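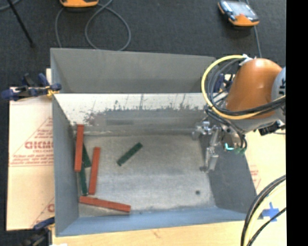 Red and green blocks in the old metal bin

flarkitow_fan
Okay, I am way too excited about this bin! It's big, it's gray, it's scratched to pieces, and I love it. I've been keeping my long blocks in it since March and I'm now trying to decide on a color split for the next set. Red and dark green look so good together on that beat-up metal. Question for the stacking people: do you store yours tossed in like this, or do you line them up?

plankhead74
Tossed in, always! Half the fun is digging for the next one. And please never repaint that bin — the scuffed white strip along the back is my favorite part.

Moss and Brick
Lined up for me, sorry. Mine get dinged on the corners when they lie across each other, and a dinged corner shows up right away once you build past a few layers. I put a sheet of felt down too.

plankhead74
Felt in a metal bin? You lose the clatter!

Moss and Brick
I can live without the clatter. My downstairs neighbor can too.

lodamley_lane
Love the reddish orange. Is that the Tondia paint? I did 100 blocks with it last winter and it went on like a dream, two thin coats and a light sanding in between. The green took me forever though, kept drying streaky.

flarkitow_fan
Yes, Tondia on the red ones! The green is Lebrun, and I had the same streaks until I switched to a foam roller. Try it, huge difference.

lodamley_lane
Ordering a roller tonight. Thank you!!

tiltyshelf
I'm going to disagree with everybody and say the bin is too big. With a few blocks in there they all slide to one side as soon as you pick it up. I use a bread tin for small sets and it's perfect.

flarkitow_fan
Fair, but I'm planning for a lot more blocks! 917 is the dream number — that's the tower from the Lodamley meetup, and I want to try it at home.

Moss and Brick
At home?! How high are your ceilings?

flarkitow_fan
High enough if I move the lamp. Cutting starts 20th December, so I'll post when the first batch is sanded. Still taking votes on more green or more red.

tiltyshelf
More green.

plankhead74
Red! Come on.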